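Speaker notes, Skerkwood session
Cleaning white worktops and boards
14 July 2021

Slot is 30 minutes. Stop talking at 27 and take questions.

Start with the Nendow building. They had 114 white surfaces on the list when we did the walk-through, counting desks, benches and wall boards. Most had been wiped every day. Plenty still looked dirty. Ask the room why before going on.

Wiping daily with the same damp cloth moves a thin film around and leaves it there. On a white surface the film goes gray and patchy. People then scrub harder, the shine goes, and the next spill holds on better.

Order of work, say it slowly:
Dry cloth first, to lift grit.
Warm water with a drop of dish soap.
Leave it 5 minutes. Do not scrub yet.
Wipe in one direction, fold the cloth, wipe again.
Rinse with plain water and dry with a towel.

Skip the scouring pads. Mention the Li Street office, where a green pad took the finish off two benches in one afternoon. They were replaced in October.

Brown marks. Coffee, tea, rust from a can, glue, old tape. You often can't tell which by looking. Try soap first, then baking soda paste on a soft cloth, then stop and ask. Rust remover is for rust only and needs a test spot at the back.

Next slide. Leave it up while people look at the brown streaks, upper center and a little to the left. They run in short rows, with a small smudge off to one side. Ask what they would try first. 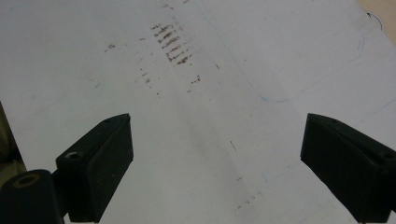

One reply from the Nukness run of this talk was that paste is too slow on a mark like this and a plastic scraper held flat does the job in a minute. Fair point on a hard top. I would still soak it first and keep the scraper off anything with a coating.

If someone asks about bleach, the answer is no for rust. It can set the stain.

Drying is the step people drop. Have the towel on the table and show it.

Handout is one page, by the door. Cloths go back in the blue bag.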